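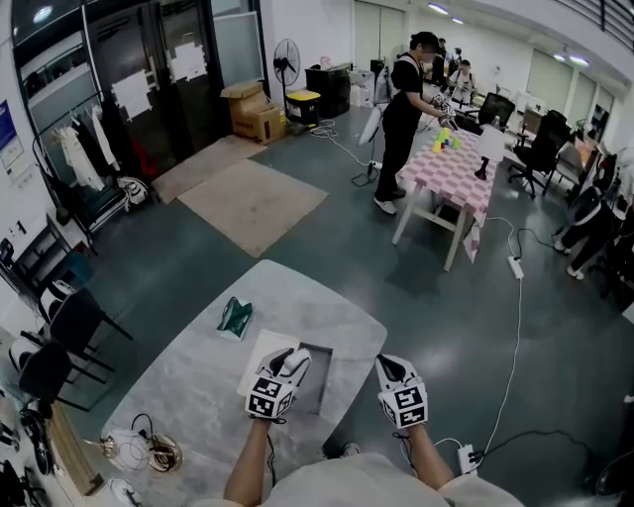
Two tables, two extension leads, one tablecloth.

Every room I have worked in has been laid out by the plug sockets. We like to think we put the tables where the light is good or where people can get past, and then somebody needs to plug in a lamp, and a long white cable sets off across the floor to meet its destiny. It reaches a power strip. The power strip, being sociable, leads to another power strip.

I have nothing against electricity. My complaint is with the floor, which used to be for walking on. When I started at the Korkthorpe office in 2002 there was one flex in the whole place, it belonged to the kettle, and Zorica Radonjić stepped over it 15 times a day without spilling a drop. Now I lift my feet like a heron from the door to my desk. A white cable on a dark grey floor at least has the decency to show itself. It's the black ones I hold a grudge against. A black cable on a dark floor is a practical joke with a plug on the end.

Then there is the spare cable, the one that lives on the table in a tangle. Every table has one. Put down a nice rounded thing with a marble pattern, the sort of surface that wants a coffee and a newspaper, and by lunchtime there will be a knot of white flex sitting on it like a guest who wasn't told when the party finished. Vlasta Popescu says hers at Jenside has been there since May and she has started dusting it.

Which brings me to the tablecloth, and I am entirely for the tablecloth. Pink and white checks, on a plain rectangular table with white legs, among black office chairs. It has no business in a workroom and it does more good than any amount of new paint. People are kinder over a checked cloth. Yellow, green and blue blocks on a bare desk look like something left over from a meeting. On pink checks they look like a Saturday when you were six – and so does a small white lamp, if you squint.

Kirsty Rakena disagrees with me and thinks cloths in offices are a trip hazard waiting for a hem. She may be right. She also owns almost 2,000 cable ties, so I take her views on trip hazards as those of an interested party.

My own proposal is modest. For every new extension lead brought into a room, one tablecloth.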